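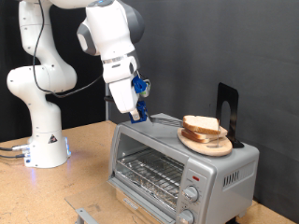 Figure 1. Toaster oven on the particleboard tabletop.

3.2 Standby load in shared student kitchens

The survey covered 40 kitchens in the Drosham and Odell residence blocks. Each outlet was logged with a Movell plug meter from October until the end of the term. Readings were taken at 115 volts nominal, and no correction was made for line variation. Kitchens with a missing log were dropped before the totals were worked out.

Total standby use came to 2426 watt-hours per day across all logged outlets. Microwaves with a clock display made up the largest share. Appliances with a mechanical timer drew nothing measurable when off. Odell had newer microwaves than Drosham, and the two blocks are therefore listed separately in Appendix B.

The meter does not resolve loads under half a watt. Small chargers left in the wall are probably undercounted.

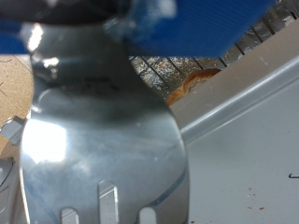 Pasichnyk, in written comments on the draft, asked whether the overnight readings should be reported apart from the daytime ones, as residents switch outlets off at the wall during the day. The split was added to Table 4.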